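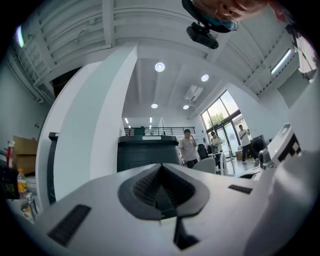

January, morning

Glue trials for the Curden chairs, batch 14. Mixed the hide glue a little thinner than last time and let it soak overnight before warming. It ran off the brush in a steady string at 10 this morning, so I went ahead with the back rails.

Old glue in the mortises softened with warm water and a toothbrush. Two tenons had been packed with paper at some point. Took it all out and let in thin slips of beech, grain running with the tenon. Scraped to fit, then 400 grit on the show faces only.

Clamped at 10:22. Leave until tomorrow. Coralie Whitcombe wants the front legs left alone until she has matched the stain against the Desiddale set, so please don't sand them.

The Tustgate webbing is narrower than the old roll and the tacks need to go closer together. Used the last of the short tacks. More on order.

Still to do: seat frame, left arm, wax.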